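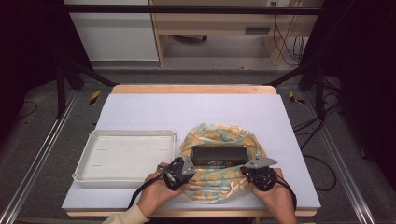

Dereo ホーム 新着 未解決 タグ 投稿する ログイン

手持ちグリッパの教示データで、頭部カメラと右手首カメラが途中からずれる

投稿者:tanada_k
投稿日:2019年10月19日
タグ:時刻同期 教示データ 軌跡推定 布操作 Jernlow

手持ちのグリッパを左右の手に持って、人が布と箱を扱う動作を記録しています。題材は、布の上に置いた黒い箱を布で包むというものです。記録には Jernlow を使い、頭部カメラ、左手首カメラ、右手首カメラの映像と、グリッパ側の IMU とトリガの開度を同時に保存しています。軌跡は後から Zernthorpe で推定し、Saragih の変換スクリプトで学習用の形式にまとめています。

困っているのは、できあがったデータを再生すると、右手首だけが途中から先に進んで見えることです。最初のうちは気になりません。箱に布をかぶせ始めるあたりから、頭部カメラではまだ右のグリッパが閉じていないのに、右手首の映像ではもう閉じている、という食い違いが出ます。終わりに近づくほど大きくなります。左手首には出ません。

一番ひどい試行のフレーム数を調べたら、頭部が609、左手首が609、右手首が598でした。三台ともフレームレートの設定は同じです。Saragih の変換では特に何も指定していないので、おそらく既定の「番号で対応づける」動作になっています。設定ファイルの該当部分です。

streams: head, wrist_left, wrist_right
align: index
on_length_mismatch: truncate
gripper_source: trigger

最初は右手首カメラのクロックが狂っているのかと思い、映像全体を時間方向に引き伸ばしてみました。具体的には、598を609に合わせるように線形に補間しました。終わりの部分は少しましになりましたが、今度は最初の、もともと合っていた部分がずれてしまいました。引き伸ばしは間違いだったのでしょうか。

試したことを書いておきます。

・ケーブルの差し替え(左右を入れ替え)。ずれるのは右のままでした。
・Jernlow の再起動。変化なし。
・録画の前に少し待ってから始める。変化なし。
・左手首カメラを外して、頭部と右手首だけで記録。右手首のフレーム数が頭部とほとんど変わらなくなりました。

最後の結果を見ると、カメラ単体の故障とも言い切れない気がしています。ただ、左を外すと両手の作業が記録できないので、これで運用するわけにはいきません。

もう一つ、関係があるのかどうかわからない症状があります。右手首の推定軌跡が、布を持ち上げるところで急に飛びます。
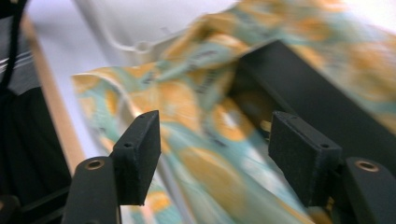
布が視野の大部分を占めて、しかも速く動いている区間です。トラッキングの信頼度は落ちていません。むしろ特徴点の数は多いくらいです。それなのに、推定された手首の位置が布の動く向きに引っ張られて、しばらくすると元に戻ります。戻るときに段差ができます。指とリンクの部分は固定マスクで除いてあります。

この段差をつぶそうとして軌跡に強めの平滑化をかけたところ、段差は目立たなくなりましたが、箱の縁に沿って布を折る細かい動きまで丸くなってしまいました。

伺いたいのは次のことです。

・右手首のずれは変換の段階で直せるのか、それとも録り直しが必要か
・軌跡が飛ぶ件は、フレーム落ちが原因と考えてよいか
・学習に使ってよい試行と捨てるべき試行を、どこで線引きしているか

学習のほうは、布の端をつかむ方策をまず一つ作ろうとしている段階です。現状のデータで一度学習を回したところ、グリッパが布に届く前に閉じる動作が出ました。データのずれがそのまま出ているのだろうと思っています。

補足:保存形式は Jernlow の標準コンテナで、各フレームに stamp_recv と stamp_dev という二つの時刻が付いています。違いがよくわからず、どちらも使っていません。

――

回答 2019年式ではない人(kamome_rail)

フレームレートを下げれば直ります。うちも同じような症状が出ましたが、下げたら出なくなりました。軌跡が飛ぶのはブレのせいだと思うので、照明を明るくしてください。

コメント tanada_k
ありがとうございます。下げて録ってみたところ、フレーム数の差はなくなりました。ただ、手先の動きがだいぶ粗くなるのと、すでに録った分をどうするかが残っています。照明は試せていません。

コメント mizuhiki
フレームレートを下げると露光時間も延びる設定になっているカメラがあります。自動露光のままならブレはかえって増えます。下げるなら露光を固定してからにしてください。

――

回答 mizuhiki(質問者が選んだ回答)

時刻のずれと軌跡の飛びは分けて考えたほうがよいです。順番としては時刻が先です。

まず時刻の件。書かれている内容からすると、クロックの狂いより右手首のフレーム落ちを疑います。クロックの狂いなら、ずれは最初から一定の割合で増えるはずで、線形の引き伸ばしで全体がそれなりに合います。引き伸ばしたら前半が崩れたということは、欠けが途中の特定の区間に集まっているのでしょう。左を外したら収まったという点も、転送帯域か書き込みの取り合いと考えると話が合います。

番号で対応づけていると、一枚落ちた時点から後ろが全部繰り上がります。右手首の何番目かのフレームが、頭部の同じ番号のフレームより後の時刻に撮られたものになるので、右だけ先に進んで見えます。症状と一致しています。

確認は簡単で、右手首の stamp_dev の差分を並べるだけです。

t = wrist_right.stamp_dev
dt = diff(t)
period = median(dt)
gap = round(dt / period) - 1

gap が正になっているところで、その枚数だけ落ちています。全区間で gap がゼロなら私の見立ては外れなので、その場合は教えてください。

二つの時刻の違いですが、stamp_dev はカメラ側で付けた時刻、stamp_recv はホストがフレームを受け取った時刻です。stamp_recv は受信待ちの揺れが乗るので、間隔がばらつきます。混んでいるときには、古いフレームがまとめて届いてほぼ同じ時刻になっていることもあります。対応づけには stamp_dev を使ってください。

ただし stamp_dev はカメラごとに原点が違います。三台をそのまま並べることはできません。ホスト時刻への換算が必要です。私は次のようにしています。

・カメラごとに stamp_recv と stamp_dev の組を集める
・stamp_recv - stamp_dev の下側の包絡に直線を当てる
・その直線で stamp_dev をホスト時刻に直す

平均に直線を当てると、混雑した区間の遅れに引きずられます。受信の遅れは必ず正の側に出るので、下側を使います。直線の傾きがクロックの速さの差、切片が原点の差です。切片には転送の最小遅延が含まれたままになりますが、これは後で別に測ります。

換算したら、頭部の時刻を基準にして、ほかの系列を引いてきます。ここで全部を同じやり方で補間しないでください。

・画像は最も近い時刻のものを選ぶ。時刻差が周期の半分を超えたら欠測とする
・手首の位置は線形補間
・手首の姿勢は四元数の球面補間。補間の前に符号をそろえる
・トリガの開度は線形補間。ただし欠測区間をまたいで補間しない

Saragih の設定なら、こうなります。

align: timestamp
clock: device_fitted
on_missing: mark
on_length_mismatch: keep

truncate は外してください。長さの違う系列を黙って切りそろえるので、今回のような欠落に気づけなくなります。

次に、残っている一定の遅れの測り方です。頭部カメラと手首カメラでは、露光から時刻が付くまでの遅れが違います。私は録画の最初に、グリッパを宙で何度か開閉してもらっています。頭部の映像から指の開き具合を、手首の映像からも指の開き具合を取って、二つの波形の相互相関を見ます。ピークの位置が遅れです。トリガの値も同じ波形で合わせられます。開閉の間隔をわざと不揃いにしておくのがこつで、等間隔に開閉するとピークが何本も立って選べなくなります。

すでに録ってある試行にこの動作が入っていなければ、作業中の開閉を使います。精度は落ちますが、布をつかむ、放すの切り替わりがはっきりしている区間を選べば使えます。頭部から見て指が布に隠れる区間は除いてください。

録り直しが要るかどうかは、落ちた場所によります。欠けが箱や布に触っていない区間にあるなら、時刻で対応づけ直すだけで使えます。つかむ瞬間や折る瞬間に連続して落ちているなら、映像そのものがないので、補間で作ったものを学習に入れるのは勧めません。

軌跡が飛ぶ件について。フレーム落ちで悪化はしますが、主因は別だと思います。信頼度が落ちず特徴点も多いまま布の向きに引っ張られる、というのが手がかりです。柄のはっきりした布は特徴点がよく取れます。視野の大部分を布が占めると、動いている布のほうが多数派になって、推定器は「布が止まっていて手首が動いた」と解釈します。外れ値除去は多数派を正しいとみなすので、止まっている台や容器の特徴点のほうが捨てられます。白い平らな面は特徴点が少ないので、数の上ではまず勝てません。

対処は効く順に書くと、

・IMU の拘束を強くする。Zernthorpe の既定値は映像寄りです。imu_weight を上げるより先に、IMU のノイズ値を実測に合わせてください。既定のノイズ値が大きすぎて、IMU がほとんど無視されていることがよくあります
・布の領域を動的マスクで外す。布の色を登録した簡単な領域分割で足ります。境界が多少甘くてもかまいません
・マスク後に残った特徴点が少ないフレームは、映像の拘束を切って IMU だけでつなぐ。長くは持たないので、区間の長さに上限を付ける
・頭部カメラから両手のグリッパを追跡して、低い頻度で位置を補正する

最後の方法は手間がかかりますが、両手の相対位置がよくなります。布の両側を持つ作業では、片手ずつの絶対位置の誤差より左右の相対誤差のほうが学習に響きます。私のところでは、ここを直してから布の端を取り逃す回数が目に見えて減りました。

平滑化は最後にしてください。段差のある軌跡をならすと、段差の前後の正しい部分まで間違った側に寄ります。先に飛んだ区間を検出して外し、外した区間だけ IMU で埋めるほうが害が少ないです。検出は、映像から出した速度と IMU を積分した速度の差にしきい値をかければ十分です。

グリッパが布に届く前に閉じるという動作は、開度が右手首の画像とそろっていて、頭部の画像に対して先に進んでいるなら、そのまま説明がつきます。対応づけを直してから同じ条件で学習し直してみてください。モデルの側をいじるのはその後でよいと思います。

コメント tanada_k
ありがとうございます。stamp_dev の差分を見ました。gap が正のところが途中にまとまってありました。頭部とのずれは終盤で7フレームです。フレーム数の差と合わないのが気になります。

コメント mizuhiki
残りは開始と終了の差だと思います。右手首の最初のフレームが遅れて始まっていれば、その分は最初から番号がずれますし、先に止まっていれば末尾が短くなるだけで途中には影響しません。ホスト時刻に直してから、最初と最後の時刻を三台で見比べてください。

コメント tanada_k
見比べました。開始はそろっていて、右手首だけ先に止まっていました。途中で落ちた分と末尾の分を足すと差に一致します。

コメント mizuhiki
では対応づけはそれで大丈夫です。末尾は頭部の側を切ってください。先に止まる原因は、停止命令のときに書き込み待ちのフレームを捨てているからかもしれません。Jernlow の設定に flush_on_stop があるので有効にしてみてください。

――

回答 hokuto_nw

変換と軌跡は上の回答で足りていると思うので、録画側と試行の選別について書きます。

帯域の取り合いかどうかは、書き込みを切って受信だけ行うと切り分けられます。Jernlow に --dry-write という起動オプションがあり、受信して時刻を記録するだけで映像は保存しません。これで右手首の欠けが消えれば原因は保存側、消えなければ転送側です。

保存側なら、映像ごとに書き込みスレッドを分けます。既定では全部の映像が一つのキューを通っていて、あふれたときに最後に登録した映像から捨てられます。設定ファイルで wrist_right が最後に書いてあるなら、それが右だけ落ちる理由かもしれません。順番を入れ替えてみて、落ちる映像が変わるかどうかを見てください。

転送側なら、三台が同じコントローラにぶら下がっていないかを確認します。左右のケーブルを入れ替えても右のままだったそうですが、同じハブの上で入れ替えたのなら何も変わりません。手首の二台を別々のコントローラに分けるのが確実です。

キューを長くする対処は勧めません。落ちにくくはなりますが、受信の遅れが大きくなります。後から時刻で合わせる分には問題なくても、同じ構成をそのまま推論に使ったときに古い画像で動くことになります。記録と推論で設定を分けるつもりなら別です。

選別の基準は、うちでは次のようにしています。どれも変換スクリプトの中で自動判定し、人が映像を見るのは保留になったものだけです。

使う
 欠測が単発で、接触のない区間だけにある
 左右の手首と頭部の遅れが、試行の最初と最後で変わらない
 軌跡の飛びが検出されない

保留
 接触区間に単発の欠測がある
 軌跡の飛びが一か所あり、IMU で埋めた後の前後の位置がつながる

捨てる
 5フレーム以上続けて欠けている区間がある
 時計の換算直線から大きく外れる点が続く
 飛びの前後で位置が戻らない

連続欠測の上限は動作の速さ次第です。箱を置くだけのような作業ならもっと緩くてもかまいません。布は短い間に形が変わるので、うちでは厳しめにしました。

接触区間かどうかの判定にはトリガの開度を使っていますが、厚みのない布だと閉じきった値と区別がつきません。その場合は開度の変化が終わった時刻で区切り、つかんだかどうかは見ないことにしています。空振りの試行を除きたければ、手首の映像で指の間に布の色が残っているかを見るほうが確実でした。

それと、学習用の画像からブレたフレームを外すかどうかは意見が分かれるところですが、私は外していません。推論時にも同じようにブレた画像が入ってきます。ただし軌跡推定の入力としては重みを下げています。同じ画像でも用途が違うので、品質フラグは一つにまとめず、traj_ok と policy_ok の二つを付けておくと後で楽です。

照明については、明るくして露光を短く固定するのは有効です。白い台が飽和しやすくなるので、ゲインも一緒に下げてください。台の上が白く飛ぶと、止まっている側の特徴点がさらに減って、軌跡の飛びには逆効果になります。うちでは台の縁や容器のまわりに小さなマーカーを貼って、静止側の特徴点を増やしました。方策がマーカーを手がかりに覚えてしまうのが心配だったので、学習用の画像では塗りつぶしています。

コメント tanada_k
--dry-write で試したら欠けが出なくなりました。設定ファイルも wrist_right が最後でした。順番を入れ替えると、今度は最後に書いた左手首が落ちます。書き込みスレッドを分けたところ、三台とも欠けなしで録れています。

コメント hokuto_nw
保存側ですね。スレッドを分けた場合、ディスクの空きが少なくなると再発することがあるので、録画の終わりに毎回 gap の合計をログに出しておくとよいです。

コメント mizuhiki
マーカーを貼る案はいいですね。貼る場合は布で隠れない位置も入れておいてください。包み終わりのあたりで全部隠れると、そこでまた飛びます。

――

質問者からの追記 tanada_k

その後の経過を書いておきます。

変換を timestamp に変えて、録画済みの試行を全部やり直しました。一番ひどかった試行は、欠けが布を持ち上げる区間に続けて入っていたので捨てました。ほかの試行の多くは対応づけ直しだけで使えそうです。

軌跡のほうは、IMU のノイズ値が既定のままでした。静止状態で測った値を入れたら飛びがかなり小さくなり、布の動的マスクを足して、検出にかかる試行は一部だけになりました。残っているのは、布がほぼ視野全体を覆うときです。マスクすると特徴点が残らないため、いまは映像の拘束を切って IMU でつないでいます。前後がつながらないものは hokuto_nw さんの基準で捨てています。

マスクでは一度失敗しました。布の色だけで領域を決めたところ、布が折れて裏側が出ている部分がマスクから漏れました。裏の色も別に登録し、領域を少し膨らませて対応しています。

平滑化は弱いものに戻しました。折る動きの角は残っています。

対応づけ直したデータで学習をやり直したところ、布に届く前に閉じる動作は出なくなりました。代わりに、端をつかむ位置がやや内側に寄る傾向があります。左右の相対位置の誤差かもしれないので、頭部カメラからの補正を試しているところです。そちらは別の質問として立てるつもりです。

――

関連する質問

Zernthorpe で IMU のノイズ値を静止データから求める手順
Saragih の on_missing: mark を付けた試行が学習時に読み飛ばされる
左右の手首の相対位置だけを入力にした方策の学習
Jernlow の stamp_dev が録画の途中でゼロに戻る
布の領域分割、柄が変わると使えなくなる(5月の投稿)
トリガ開度と指先の実際の開きが一致しないときの較正

最近の投稿

双腕の動作計画で肘どうしの干渉だけ無視されている
頭部カメラの外部パラメータを作業台の縁から推定したい
再生ツールで三つの映像を同時にコマ送りする方法

ページの先頭へ 前の質問 次の質問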